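August 12, 2026

# Where Does the Rain Go? A Summer Project on Sidewalks and Storm Water

By Brândușa Crăciun

I should start by saying that I picked this topic because of my grandmother's basement. She lives on Barbu Street, at the low end of Grerholm, and every time we get a good hard summer storm she goes down with a flashlight and a mop to see how bad it is. I grew up thinking that was simply what people did when it rained! So when our class was told to choose something close to home, I knew pretty quickly that I wanted to find out where all that water was coming from.

## What I wanted to learn

My main question was how much rain lands on the paved part of one block and what happens to it afterward. I had a second question too, which was whether a few small changes (a strip of garden, a rain barrel, that kind of thing) would make enough of a difference to be worth the trouble.

## How I did it

I borrowed a measuring wheel from school and walked one stretch of Barbu Street, from the corner down to the storm drain near the Fernetti bakery. The paved area came to 883 square meters, counting the sidewalk and the parking spaces but leaving out the roofs, which I wish I had included. For rainfall I used a plain plastic gauge on a post in my grandmother's yard, and I read it after each of the 4 storms we had during the project. I also spent a very pleasant afternoon at the Duner branch library going through old street plans, and I want to thank the staff there for letting me spread everything out over two tables.

## What I found

The biggest storm left 46 millimeters in the gauge. Spread over the paved area, that works out to a little more than 40,000 liters of water, and I checked the math three times because it seemed like far too much. A typical rain barrel holds 200 liters, so you would need more than 200 barrels to catch it all, and I don't think my grandmother's neighbors would go for that.

Concrete soaks up very little of this. Most of the water runs along the surface to the lowest spot it can find, and some slips down through joints and cracks on the way. Once it gets underneath, it can wash out the soil that holds the slab up, and in winter it freezes and pushes the gap wider.

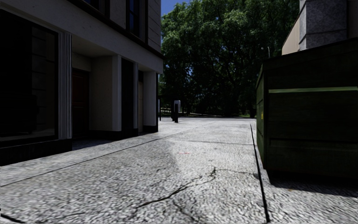

*Figure 1. Computer-rendered view of a concrete pavement, with joints and a jagged crack in the slab.*

## What I would do next

I would measure the roofs, for one thing, and I would start in spring so I had more storms to work with. I'd also like to try a planted strip beside my grandmother's driveway and compare her basement before and after. She has already picked out the flowers, mostly irises, and has asked me to bring my own shovel.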